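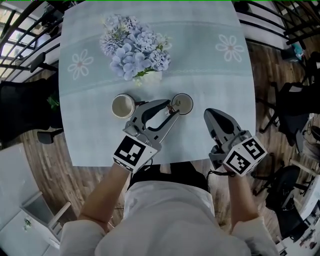 *Two cups and the hydrangea-like flowers, table with the daisy cloth.*

**Ticket 833 – lukewarm water upstairs, Lirmont guesthouse**
**Status:** solved, leaving open until the new cartridge is in
**Opened:** December 22, 2023
**Equipment:** Plornholm tank water heater, gas, with a Fokasberg recirculation pump on the return line

**Problem**

Both upstairs showers start out properly hot and fade to lukewarm after a few minutes. The kitchen tap downstairs does the same thing but takes longer. The heater shows no fault code and the burner lights every time. It started sometime in November, which is also when we had the upstairs bathroom retiled, so please keep that in mind while reading (I didn't, and it cost me an afternoon).

**Tried first**

- Turned the thermostat up one notch. Hotter at the start, same fade. Put it back.
- Flushed the tank. Plenty of grit came out and I'm very glad I did it, but no change at the taps.
- Checked the dip tube. I was sure this was it! A cracked dip tube lets cold water mix in at the top of the tank, and the symptoms match perfectly. Pulled it and it was in one piece, no splits. Back in it went, with fresh tape on the threads.
- Bled the return line. A little air, then a steady stream.

**Reply from support**

Great notes, thank you – the dip tube check saves us a whole round of questions. Please try a crossover test next. Close the cold inlet valve at the heater, switch off the burner and the pump, then open one hot tap and wait. It should slow to nothing. If it keeps running, cold water is getting into the hot side somewhere else in the house, usually through a shower valve. Let us know which taps you tried.

**Crossover test**

It kept running! I shut the cold inlet, burner off, pump off, and opened the hot side in the kitchen. It dropped for a moment and then settled into a nice steady flow of stone cold water. I let it go for 3 minutes to be certain. What a satisfying test, I wish I'd known it years ago.

Next I went looking for the leak between the two sides. The upstairs showers each have service stops behind the trim plate, so I closed them one shower at a time.

1. Front bathroom stops closed: tap still running.
2. Front open again, back bathroom stops closed: tap slowed to a drip and quit.

Back bathroom it is, the one that was retiled. The valve in there is a Le Goff single-lever mixer. With the cartridge out I found a tear in one of the rubber seals and a crumb of grout sitting right beside it. I rinsed the body and left the stops closed for now.

**Result so far**

With the back shower isolated, the front one ran hot for 33 minutes without fading. The kitchen is good too.

**Still to do**

- Fit the new cartridge when it arrives, then repeat the crossover test with everything open.
- Turn the pump back on. It has been off since the test and I'd like to hear whether it still ticks on startup.
- Ask support whether the return line needs a check valve. The house was replumbed in 2000 and I can't find one anywhere on the drawing.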